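**Crenshaw Street Workshop – Neighborhood News, January**

## Dumix gets its own table

If you have come in by the side door lately, and gone past the band saw and the long rack of borrowed clamps, you will have noticed that the back corner of the workshop on Crenshaw Street has been taken over by robot arms. They belong to Dumix, which started out as a few people talking over coffee about whether an arm could be taught to tidy up a bench, and which has grown, in the slow and friendly way that things grow in a shared workshop, into a proper build with its own table, its own shelf and its own corner of the whiteboard.

The group has been meeting on Wednesday evenings since the fall, and it took most of that time just to get the arms standing up and behaving. There was a long stretch when everything was cables. The first mounts flexed too much and had to be done over, one of the power supplies hummed loudly enough to bother the bookbinders on the other side of the partition (who were very kind about it), and a whole evening went into hunting for a fault that came down to a plug pushed in only most of the way. Anybody who has built something at home after supper will know that kind of evening.

What the arms are learning now is plain enough to explain to a five-year-old, and has been explained to a few of them. There are painted wooden blocks, and there is a square marked out in black tape. The job is to pick a block up, bring it to the square and set it down, and then to put another one on top of it so that the two of them make a stack. It sounds like nothing much until you have watched a machine try it. A person's hand makes a dozen tiny corrections on the way down without any thought at all, and an arm has to be shown every one of them, over and over, with the blocks in a different spot each time.

The stacking is the part that visitors like best. It is also the part that eats up the evenings. If the lower block is sitting at even a small angle, the upper one has to be turned to suit it, and the fingers need to let go gently or the whole thing shifts. The group has been leaving the blocks at odd angles on purpose, so that the arms don't get too comfortable with neat rows.

The fingers have a story of their own. The early ones were made of a harder plastic and tended to skate off the corners of the blocks, and a good many shapes were tried before the group settled on the orange ones. The plastic for those came from Prernidik, the surplus place out past the rail yard, in a box of spools that was marked down for no better reason than the color. The color has turned out to be a help, as the fingers show up so nicely against light wood.

As for money, the members of Dumix have spent $471 of the shared project fund so far, mostly on cable, fasteners and replacement screws, with the arms themselves on long loan from our friends at the Birkeck makers' club. Birkeck has asked for nothing in return except a turn with the finished setup in the spring, and we think that is very generous of them. There is still a little left in the fund for a better lamp over the table, and if you have a good one at home that you have been meaning to part with, please do bring it by.

One small request from the group while we are on the subject. The tape on the table is part of the work, even if it does look like something left over from another job, and it takes a while to line everything up again once it has been moved. Please leave it where it is, and please don't borrow the blocks, however handy they may be for propping up a glue-up!

Scenes from the Dumix table, with the blocks, the tape and those orange fingers: 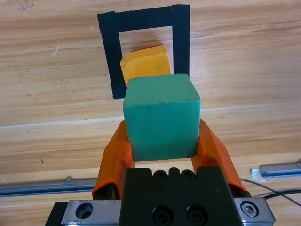
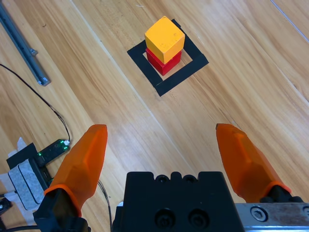
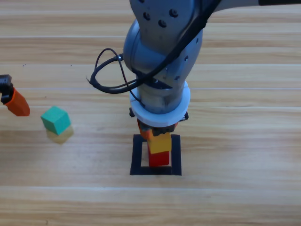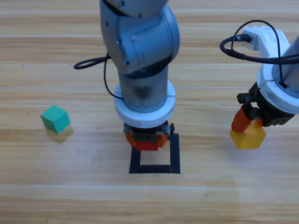
## Come and see it

Dumix will hold an open evening on a Wednesday later this month, from 5 until the kettle runs out. The workshop is at 407 Crenshaw Street, and the side door is the one to use after dark – the front step is still being mended. Children are welcome as long as they keep to the near side of the rope while the arms are powered up, and there will be a second set of blocks on bench 2 for anybody who wants to try a bit of stacking by hand.

No experience with robots is needed to join in. The group would be glad of somebody who is patient with wiring, and even gladder of somebody who likes writing things down, as the notebook has fallen a good way behind the build. Leave your name on the sheet by the sink, or just pull up a stool.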